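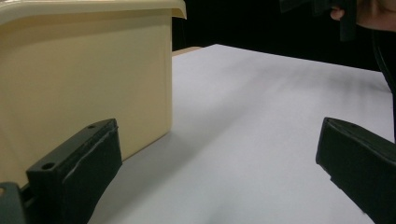

*The fingers of a hand-held gripper beside a cream-colored plastic container, during recording at Zirnside's Wenville workshop.*

**WENVILLE, 2021-03-16** – A small company on the east side of town wants to teach a machine to tidy a table, and it is asking residents to show it how. Zirnside has been paying people by the session to pick things up and put them down with a hand-held gripper, while a camera mounted on the tool records each attempt. The company says it has 300 recordings so far. It has been less forthcoming about what they are good for.

The gripper is a plain enough tool: two black fingers, a gray plastic mount and a camera looking down past the fingertips. The person holding it does the work a robot arm would otherwise do. Later, the recordings are fed to a learning system, which is supposed to find the pattern in them and guide an arm through the same job.

Orsolya Halász, who runs the project, told residents at an open evening that the method was "the quickest honest way to get examples." An arm costs a lot and moves slowly, she said, and a person with a gripper can get through a job many times in the same afternoon. The first product, which the company calls Chan, is meant for the kitchens and supply rooms of care homes.

That is a long way from a white table and a plastic container. Asked how often Chan gets the job right when no person is holding the gripper, Halász said testing was under way and that a figure given now "would be out of date by next month." She would not give last month's figure either.

The sessions are simple on paper. A worker gets a card with a task on it, such as moving a container from one side of the table to the other, and repeats it with small changes in where things start. Each session lasts 40 minutes and is followed by a break. Recordings with a dropped item are marked but kept. Recordings in which the camera loses sight of the job are thrown out, and the company did not say how many of those there have been.

Loubna Mahrous worked eight sessions over the winter and has mixed feelings about them. The pay came on time, she said, and the staff were polite. What bothered her was how fast the work settled into habit.

"By the third session I was doing it the same way every time, without thinking," she said. "I asked if that was what they wanted. One person told me yes, be consistent. Another told me to mix it up. I never did find out who was right."

It is a fair question, and it goes to the middle of what Zirnside is selling. A system that has seen one tidy way of grasping a container may do well with that container, on that table, under those lights. A care home supply room has wet shelves, torn boxes and people walking through. Halász said more settings would be added in April, starting with a storeroom in Jotenside. She declined to name the owner.

Chaimae Alaoui, who teaches electronics to evening students in Jotenside, has looked at a handful of the recordings at the company's invitation. She called them clean and well lit, and did not entirely mean it as praise.

"They have good pictures of people doing easy things," Alaoui said. "I would like to see the hard ones. I would also like to see somebody try the system on an object it has never met, with me choosing the object."

The company has not taken her up on that. Its own plan is to collect another 300 recordings before it trains the system again. Halász said the total had been picked as a "sensible next step" and that there was no fixed number at which the job would be finished.

There is also the matter of who owns a person's movements once they have been recorded. The form signed by workers gives Zirnside the right to use the material "in present and future products," with no end date and no further payment. Hanane Zerouali, who advises tenants and part-time workers from an office in Wenville, read the form after a client brought it in. She found nothing unlawful in it, she said, but she advised the client to ask whether hands and voices would be kept on file.

The answer, which came by email, was that sound is removed and hands are not. Fingers and sleeves turn up in many of the recordings, according to the company, and blurring them would slow the work down. Zerouali has asked for that to be written into the form. As of this week it had not been.

Anas Mahrous, Loubna's brother, signed up on her advice and starts his own sessions soon. He said he had no strong view on whether the machine would ever clear a table. "They pay for the session either way," he said.

Zirnside is still taking names for the April sessions. A demonstration of Chan, first planned for this month, has been put off, and no new date has been given.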